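Flullby to Require Deposit on Small Household Batteries from August

Retailers in Flullby will begin charging a refundable deposit on household batteries in August, under a rule approved by the town council this month. The deposit applies to single-use and rechargeable cells sold loose or in packs, including button cells. Car and e-bike batteries are covered by a separate program and are not affected.

Stores with more than 1,000 square feet of sales floor must accept used batteries at the register or at a marked drop-off point. Smaller shops may opt in. The collection contract has been awarded to Plindetti, which already handles electronic waste for the neighboring town of Jikell.

The council's waste office reported that 1,628 pounds of batteries were pulled from the mixed recycling stream last year. Damaged lithium cells were listed as the cause of two small fires at the sorting plant, one of which stopped the line for most of a shift. 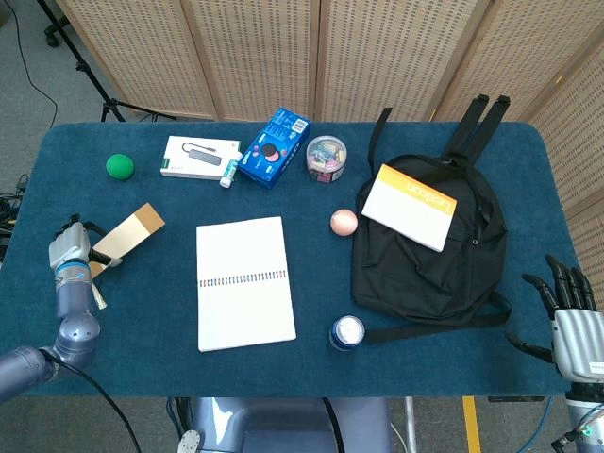

Will batteries bought before August be accepted?
They can be dropped off at any participating store, but no deposit will be paid out on them. Only packs carrying the new deposit mark qualify for a refund.

The mark will be printed on the outer packaging and, where size allows, on the cell itself. For button cells, customers will need to keep the receipt, which remains valid for refund purposes for 366 days from purchase.

Lithium cells should have their terminals taped before drop-off. Swollen or leaking batteries will not be taken at stores and must go to the transfer station on Kudo Road, where a separate container is available during normal opening hours.

Retailers have 60 days after the start date to update their register software. During that period the waste office will issue written notices but no fines. Plindetti is scheduled to deliver collection boxes to stores before the end of July, and replacement boxes can be ordered through the waste office at no charge.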